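Irnstead Reading Room and Archive
Progress report to the Narnent Fund
Cataloging and rehousing of the Clorkthorpe parish and estate papers
Prepared by Liesbeth Leemans, project archivist
22 July 2018

1. Period covered

The report covers the second half of the grant term, from January to the present. The first half was covered in the interim statement and is referred to only where a figure has changed.

2. Position against plan

The grant agreement sets a target of 2529 items described to file level. All 2529 now have a draft entry. Of these, 67 are held back from the public catalog pending a decision on access. They are medical and poor relief papers in which living persons, or their parents, may be named. The remainder have been proofread once and will be proofread a second time before release.

Rehousing is behind cataloging. The estate correspondence, the rentals and the vestry minutes are in new folders and boxes. The maps are not. Flat storage for the larger sheets was specified at the wrong depth in our original order, and the supplier has agreed to exchange the drawers. Until then the maps remain in their old portfolios, interleaved with acid-free tissue, and are not issued to readers.

3. Cataloging method

Entries follow the house template used for the earlier Tan deposit, with two changes. Personal names are now entered in a separate field from place names, and field names (that is, names of fields on the ground) have been given a list of their own. The second change was requested by local history users during the consultation. It has added time to each estate entry – the surveyors spelled the same field several ways, sometimes on one sheet – but the list can now be searched on any of the recorded spellings.

Dates are given as written. Where a document is dated by regnal year, the calendar year is added in square brackets. Undated items have been placed by watermark or by handwriting, and the basis for the date is stated in the notes. A date range wider than one generation is marked "uncertain" and is left out of the date index.

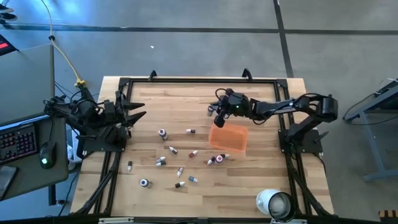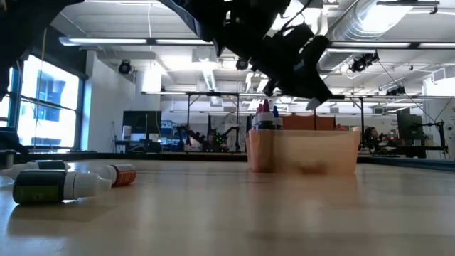

Will the papers be available to readers before the end of the grant term?
The estate correspondence and the vestry minutes will be issued from the close of the second proofreading. The maps will follow when they are in flat storage, and the restricted items will stay closed until the access decision is made.

4. Conservation

The condition survey was completed in the first half of the term. Treatment since then has been limited to surface cleaning, removal of rusted pins and repair of edge tears with Japanese tissue. Two volumes of churchwardens' accounts have detached boards. These have been tied with cotton tape and boxed. Rebinding was not costed in the application and is not proposed now.

One bundle of tithe receipts showed old mold staining. It was isolated, inspected twice and found inactive. The bundle has been cleaned and returned to its place in the sequence with a note on the folder.

Storage humidity stayed within the agreed range except for a short rise in spring, when the dehumidifier was out of service. The hygrometer readings are in Annex B.

5. Digitization

The agreement provides for 1000 images. So far 250 have been captured and checked. The rate is lower than planned because the vestry minutes are tightly bound and have to be supported page by page. Loose rentals are quicker, and the schedule has been reordered to take them next. Master files are kept in two locations, and checksums are compared monthly.

6. Expenditure

Spending on staff time is in line with the budget. Spending on boxes and folders is slightly over, owing to a price increase after the quotation lapsed. The overspend has been met from the travel line, which had little use once the Clorkthorpe papers were all on site. No change to the total grant is requested.

7. Risks and matters for decision

The exchange of the map drawers has no confirmed delivery date. If delivery slips past the end of the term, we would ask for the storage item to be carried forward.

The Fund is asked to confirm that the restricted items may be counted toward the cataloging target although their entries are not public.

8. Next steps

Second proofreading of the estate series. Capture of the rentals. Transfer of the maps on delivery of the drawers. Draft text for the printed guide, to be sent to the Fund for comment with the final report.

Annex A: Series list
Annex B: Environmental readings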